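How many demonstrations for a towel folding policy?

Chrysanthi Lazaridis
One arm, five-finger hand, head camera, folding a small towel on a white table.
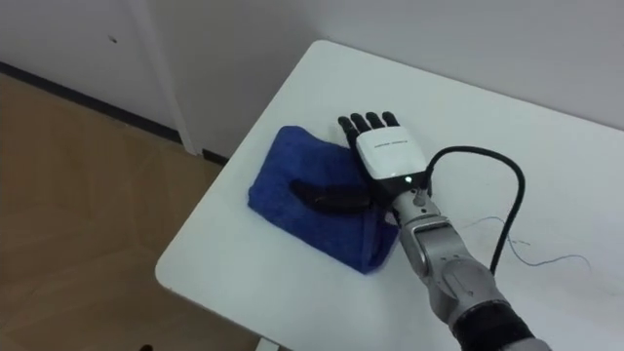

We log at 30 Hz with the Plovetti recorder and have 2,000 episodes. The policy reaches the cloth reliably but the thumb closes late on about half the grasps. Collect more, or fix what we have?

Moschos
Fix first. Check the offset between hand state and video — ours was 4 frames, and every grasp label was late. Realign, retrain on the same set, then compare. Also vary the start pose of the towel. If your operators always reset it to the same corner, extra episodes add very little.

ekard_8
we needed over 3,000 for ours, different hand though

Revumus
Agree with Moschos on the offset. Keep failed grasps, but tag them.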